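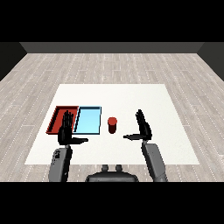
What does a robotics class do before it has a robot?

It works in simulation. The first half of this course uses a two-armed robot that exists only as a model on your computer, and most of the skills you build there carry over to a physical machine with small changes.

Chapter 3
Sorting by Color: Your First Two-Armed Task

In Chapter 2 you loaded the simulator, moved single joints from the control panel, and saved a pose to a file. In this chapter you will put those pieces together into a complete task. The robot has to pick up one colored part and set it down in the tray that matches. The task is called Masri in the course files, and you will find it in the folder of the same name.

A person can do this job without thinking. For a program it breaks into several smaller jobs. The program must find the part, decide which tray is correct, choose an arm, move the hand to a spot where it can close on the part, lift, carry, and let go. Each of those jobs can fail by itself. Much of this chapter is about telling which one failed.

Before you start

You need:
The simulator, with the Masri task installed
Your saved poses from Exercise 2.4
A notebook, paper or digital, for the run log
A partner

Teams of three are allowed if the class has an odd number. In a team of three, the third student keeps the log.

Words used in this chapter

Episode: one full try at the task, from reset to finish.
Reset: putting the robot and every object back to a starting position.
Grasp: closing the hand or gripper on an object so that it can be moved.
Step limit: the number of control steps the program may use before the episode ends by itself. In Masri the limit is 700.
Seed: a number that fixes where the part appears at reset. Two teams with the same seed get the same layout.

3.1 How one club got started

The case study below comes from the newsletter of the Vodenex Robotics Club, a high school club that used this task to prepare for its first contest. Read it before you do Exercise 3.1. The questions at the end of the section refer to it.

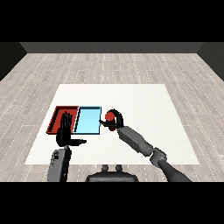

ULLICO, February — The club is now in its second month of the sorting project, and we have started keeping score. Last week our program ran 775 episodes over two nights on the computers in Room 303. We had planned to go through every failure one at a time. That was too many to watch, so we split the failures into groups by the last thing the program printed before it stopped.

The biggest group was grasps. The hand closed too early, or it closed beside the part and pushed it across the table. We had assumed the tray choice would be the hard part, and we spent most of January on it. The color check was fine. We should have looked at the log sooner.

Two changes helped. First, we made the arm stop for a moment above the part before going down — the short wait let the joints settle. Second, we stopped moving both arms at once. The left arm now holds still until the right arm has finished. It is slower, but the arms no longer bump, and we stay under the step limit.

Next month we begin work for the Gukero Cup. Teams there get a new seed for every round, so saved positions will not be much use. New members are welcome. Meetings start at 3:30 p.m. and you do not need to know how to program.

Questions for discussion

Why did the club sort its failures into groups before trying to fix any of them?

The club chose a slower method on purpose. What did it gain, and what could it lose if the step limit were lower?

What does the club mean when it says saved positions "will not be much use" at the contest?

3.2 Setting up the run log

Make a table with five columns: episode, seed, result, last message, and notes. Fill in one row per episode. Do not skip the episodes that went well. You will need them in Section 3.5, when you compare two versions of your program on the same seeds.

Write the result as one word, either "placed" or "failed." Save the details for the notes column. "Missed the part on the left side" is a useful note. "Bad run" is not.

Exercise 3.1

Open the Masri task and reset it with seed 1. Without writing any code, use the control panel to move the right hand to a position above the part. Save the pose as above_part. Then reset with seed 2 and load the same pose. Record what you see in your log, and compare it with your partner's log before going on to Section 3.3.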